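Storage after the shop counter

By Elsa Kiiskinen

Small cosmetics makers tend to lose stock slowly. Jellemis, a supplier of loose mineral powders, kept its returns from May onwards and sorted them by cause. Of 597 items sent back, 40 had caked. The rest were wrong shades, damaged lids or late parcels.

Caking is a moisture problem. Powder takes up water from the air each time a pot is opened, and a bathroom shelf is the worst place to keep one. Eino Valtonen, who runs the test bench at Lahtinen, recommends a drawer in a bedroom and a lid that is screwed down fully after use.
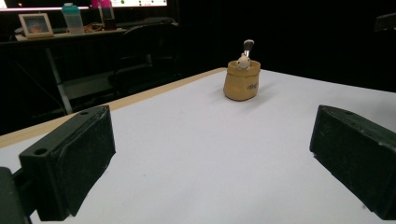
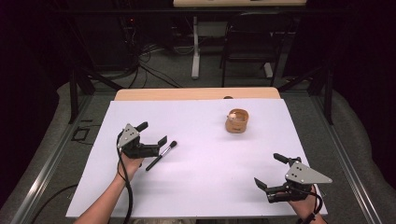
A makeup brush and a small round wooden container on a white board, in the second picture.

Brushes carry water too. Natural hair holds it longer than synthetic fibre, and a brush put away damp will wet the next powder it touches. Valtonen dries his test brushes flat for 6 hours, with the head over the edge of a shelf so that air reaches both sides. Standing them upright lets water run down into the glue.

Trasteo, which sells refill pouches, now packs each one with a paper sachet of drying agent. The sachet should stay in the pouch until the powder is used up. It adds 5 grams to the parcel weight and does not change the postage band.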